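23 October 2018
Dye bench, Kukix workshop

Third try with the madder recipe on the Dedow wool. The first two gave me a brown like old brick, and I blamed the water. Now I think it was my own impatience, because both times I let the pot come to a boil while I was writing labels. Madder does not like this. Above a certain heat the browns come out of the root and they cover everything else.

So today slowly. I weighed out the skeins on the evening before and left them in the alum overnight with the lid on. In the morning I rinsed them one time only and put them into the bath still damp. The root was the coarse one from Ruggiero, soaked for two days, and I left it in a cloth bag so that we don't have to pick pieces out of the wool again (it took me a whole afternoon in March, and there are still crumbs in the grey blanket).

Bath no. 316 in the big book. I added a spoon of chalk, as our tap water here is very soft. Temperature went up in small steps. I held it at hand-hot for one hour, then a bit more, and then I switched off and let everything cool in the pot. 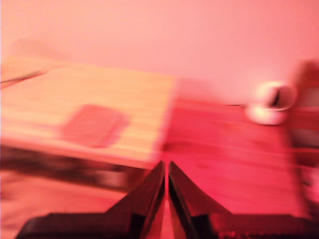 What I want from this bath is a red that stays red beside the undyed wool, and does not go to orange when it dries. For the Drullero order the customer asked for "warm pink", and these are difficult words to dye from. On the phone we spoke of roses, then of salmon. The pink-red light in the photo, very strong and with almost black shapes against it, is much too hot for a blanket, but it helps me to say in which direction I would like to go: more to the pink side, less to the brick. I would take this hue and thin it down with a weak second bath.

Results so far, still wet, so please do not trust them:

Skein 1, full bath: deep red, a little uneven near the ties. I tied too tight again.
Skein 2, second bath: coral. Nice, but maybe too yellow.
Skein 3, second bath with more chalk: the closest one. I like it.

All three are hanging on the back rail, away from the window. Please leave them there until they are dry — the labels are only pencil.

The meter on the water heater shows 2,922. I write it here because I forgot last time and then we could not work out the cost of a bath.

To do: order alum, wash the cloth bag, cut a piece from skein 3 for the light test. Keep the used root in the bucket, it is good for one more pale bath.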